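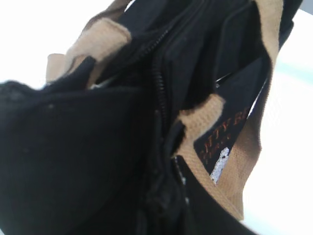
Photo: Plimora, wrist camera, soft goods bench

About Plimora

Plimora supplies and supports robot handling cells for soft goods: bags, pouches, folded garments and anything else that changes shape when it is picked up. We design the gripper fingers, set up the cameras, train the handling routines and look after the cell once it is running. We do not build robot arms. Our cells are fitted to whichever arm the customer already owns, provided it has a free tool connection and can report its joint positions.

The company was started by Idalina Quintela, who had spent her earlier career in returns processing for clothing and accessories. Most of the items that came back in those warehouses were opened, checked and closed again by hand. Rigid boxes had been automated years before. A fabric bag with two handles and a zip had not, and that is still the larger part of our work.

What we supply

Our main product is Pullo, a handling kit for zips, straps and loops. It consists of a two-finger gripper, a small camera mounted at the wrist, a controller and the Jandix software. The fingers have replaceable pads in 3 grades of hardness. Pads are a wearing part and are changed by the operator with one hex key.

Jandix takes the wrist view and works out where the item can be held. At close range a dark fabric gives the camera very little to go on. Black canvas returns almost no shading, and a black zip on a black bag may show only along a short length of its teeth. Webbing in a lighter colour is easier to find, but a strap that has folded over the body of the bag can hide the part the gripper needs. We therefore test on awkward items from the start, dark ones in particular, against a plain white background so that the outline at least is clear.
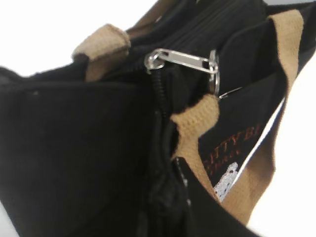

A pull tab is the usual target on a zipped item. If a split ring is fitted to it, the software has to choose between the ring and the tab, and the two call for different finger angles. The tab is preferred when it lies flat and its long edge can be reached. The ring is used when it stands clear of the fabric. Where neither can be reached, the cell moves the item and looks again, up to 3 times, before passing it to the operator.

How a project runs

We ask for a box of the customer's own stock, unsorted, including damaged pieces. These are run on our bench and the results are sent back as a table, item by item, with the failures listed first. The bench trial is charged at a fixed price and carries no commitment to buy.

If the customer goes ahead, the cell is assembled and run here for 2,000 cycles before delivery. Installation includes operator training, a spare set of pads and a written maintenance plan. Software updates are supplied for as long as the support contract is in force. Customers may refuse an update and stay on the version they have.

Who we are

Plimora employs 29 people in engineering, assembly and support. Mafalda Louro leads the engineering group and signs off every bench trial report. Idalina Quintela remains managing director and handles first enquiries herself.

The workshop is on the ground floor of the Bauerfeind building, with level access from the yard. Visits are by appointment. The workshop closes for stocktaking in September, and support calls are answered as normal during that time.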